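Small shop, one rack: a hat seller on keeping stock in order

The woman who runs Lostutholm has sold hats for long enough to have opinions about how they should be put away. She began with a market pitch and now has a shop unit with a back room, where the caps come in, get looked over and go out to the display. We spoke at her work table.

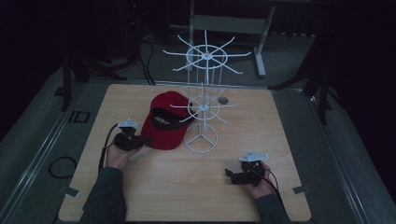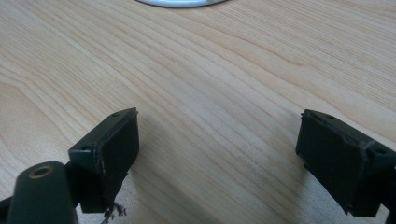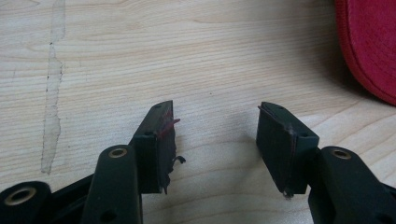

Her main subject is storage. The shop carries 400 hats when the winter order arrives in November, and she says most of the damage she sees comes from stacking. "People push one cap inside another until the bottom one has no shape left," she says. "You can steam it, but the front panel never sits quite the same." She would sooner have a cap stand on a table with its crown up, the way the red one does beside the white wire rack, until there is a place for it. Dark brims need a wipe with a dry cloth as well, as they show every bit of dust.

She bought her first wire rack second-hand from Kolgate when the shop there closed down. "I wanted wood, but wire weighs nothing and you can see the whole hat through it," she says. The drawback is that thin wire bends. She checks each rack before it goes out front and straightens anything that has moved.

The table matters too. She went for pale wood after two years with a black one. "On black you lose a navy cap completely. I once sent out 79 caps on an order for 80, and the missing one was right there in front of me." The customer, Salminen, got the last cap by post the next morning.

Her advice to anyone with a hat collection at home is to use fewer hooks. A hook leaves a point in the fabric, and a wet cap on a hook dries with that point in it. She dries hers over an upturned bowl. Straw hats go upside down on a shelf, on the crown, so that the brim doesn't flatten.

She is moving some of the stock to a second unit in Zasstead before Christmas and expects to need two more racks. "I'll look for used ones first," she says. "They only have to stand up straight."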